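**Call for Playtest Participants: Relesora, Closed Session Program**

Brutix is seeking adult participants for a series of closed playtests of Relesora, a turn-based trading and settlement game for home computers. The sessions will be held at the Misudia studio during July. Applications must be received by 01/07/2021.

Relesora places each player in charge of a river port over the course of a single trading year. Players set tolls, store grain, hire crews and settle disputes with neighboring ports. The rules are complete, but the balance of the late game and the wording of the in-game help are still under review, and the design team wishes to observe players who have had no earlier contact with the project.

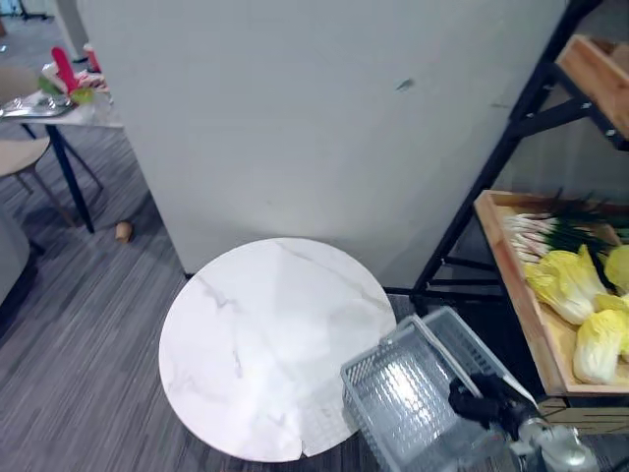
**Do I need experience with strategy games to apply?**

Prior experience is welcome but is not required. Of the 46 places available, 13 are set aside for applicants who have played no strategy game in the past year.

## What participation involves

Each participant attends two sessions. The first covers the tutorial and the opening season. The second begins from a saved game prepared by the studio and continues to the end of the trading year. Participants play alone at a desk and are asked to speak their thoughts aloud as they play. A member of the design staff sits nearby, takes notes, and will not offer help unless the software stops responding.

After each session, participants complete a written form of nine questions. The form deals mainly with the market screen, where earlier testers had trouble telling the price of goods in storage from the price of goods in transit - a matter the team has since tried to correct.

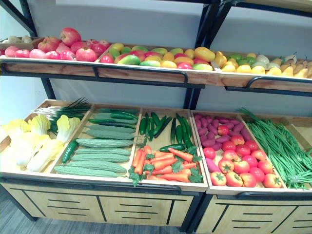

The second session also includes the winter auction, which is the longest single phase of the game. Participants may save and pause at any point in the auction, and the time spent paused is not counted against them. Unfinished games are as useful to the team as finished ones.

## Eligibility

Applicants must:

- be 18 years of age or older
- be able to read English comfortably at normal screen size, with or without glasses
- be available for both sessions, held no more than seven days apart
- not be employed by a game developer or publisher, or live with someone who is

Persons who tested Ha, the studio's earlier card game, may apply. They should state this in their application.

## Payment and confidentiality

Participants receive a fixed payment at the close of the second session and a copy of the finished game upon release. A confidentiality agreement must be signed before the first session begins. Recording, streaming and the taking of screenshots are not permitted.
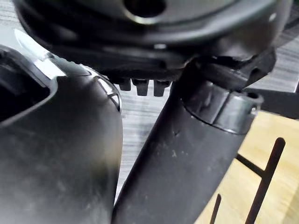 *Brutix playtest program, Misudia studio*

## How to apply

Send a short letter giving your name, age, the games you have played most in the past year (if any), and the dates on which you are available. Letters should be addressed to Rebecca Monti, Playtest Coordinator. Questions concerning access needs or the confidentiality agreement may be directed to Bernardo Pinheiro, Studio Manager.

Applicants who are selected will receive written notice with session times and directions to the studio. Applications from those not selected will be kept for later rounds of testing only where the applicant has agreed to this in writing.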